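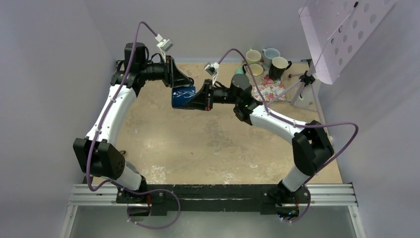

Spyros Mitsotakis-Vlachou thinks the handover numbers are too good, and said so twice before I had my coat off. His argument is that a policy trained on two arms sharing one mounting plate learns the offset between the bases and very little about the mug. Move one base by a few millimeters, he said, and the success rate will drop through the floor. He wants the perturbation runs done before anyone writes a sentence of the results section.

I don't agree with all of it, but the test is cheap, so I spent the morning setting it up.

12 Dec 2019. State of the data as of tonight: 306 demonstrations recorded, 284 kept. The rejects are mostly early releases by the giving arm and a few where the operator stopped halfway. I went through the rejected set again and left the labels as they were. Two of them are arguable. I wrote the indices in the margin of the Risto notebook and will not look at them again until the paper is drafted.

The release condition is still the weak part. At present the giving gripper opens when the receiving gripper's motor current has been above threshold for 10 consecutive control steps. This works if the receiving jaw closes squarely on the body of the mug. If it closes on the handle or catches the rim, the current rises early and the condition is met with almost no real hold. Jikach handles this with a learned release head that takes both wrist views. Volberg uses the current threshold alone and reports the failures under "grasp quality," where they are hard to find.

Ran a comparison after lunch with the same checkpoint and the same start poses, 39 trials per condition. Threshold only: 28 successes. Threshold plus the learned head: 34. The difference is in the direction I hoped for and the sample is too small to lean on. All but one of the failures in the second condition came from the approach, before contact, so the release head had no chance to act on them. I should report approach and release separately. The combined number hides which part improved.

A detail for later: when both grippers hold the mug, the two position controllers work against each other if the calibration is off even slightly. The current on both sides climbs and stays high. I had been treating this as noise. It may be what Spyros is talking about, since any base shift would show up as internal force during the shared hold before it showed up as a failed handover. Log both currents at full rate from now on. The downsampled log is useless for this.

Stevens asked by email whether we could drop the left wrist view to save bandwidth. Answered no for now. The ablation is on the list behind the base shift runs and will need its own training run, which takes the machine overnight.

Plan for the shift test: three offsets along the rail, no retraining, calibration file left alone. Then the same three with the calibration corrected. If the second set recovers, the problem is in the calibration and Spyros is half right. If it doesn't, he is right and the February draft needs a different claim.

Shims are cut. Checkpoint is copied to the second disk. Need to recheck the torque on the base bolts before the first run.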